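Home Forums Commercial Leasing Search Log in

NNN reconciliation on a 1,325 sq ft suite, Odton
2 min read

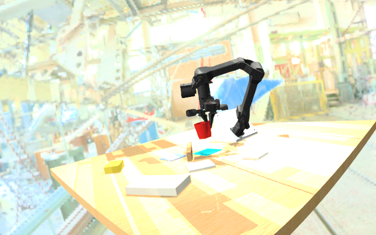 Red cup held over a wooden table, simulated render.

squezada_v
Lease says 1,325 rentable. I measured 1,082 usable. Landlord (Restuven) bills CAM on rentable. Is that load factor normal for a single-story building?

bpaewai
Works out to a bit over 22 percent. High for single story. Check whether the lease names a measurement standard.

squezada_v
It doesn't. It says "deemed to be 1,325" and stops there.

ghazala.k
Then the number is stipulated and you're stuck until renewal. Measuring it yourself changes nothing.

bpaewai
Disagree in part. The rent is fixed by that clause. The CAM share depends on the denominator too - ask how they measured the whole building.

ghazala.k
Only if there's an audit clause.

squezada_v
There is, 45 days from the statement. Dated May 26, 2025, so I still have time.

bpaewai
Send the request in writing and keep paying in the meantime.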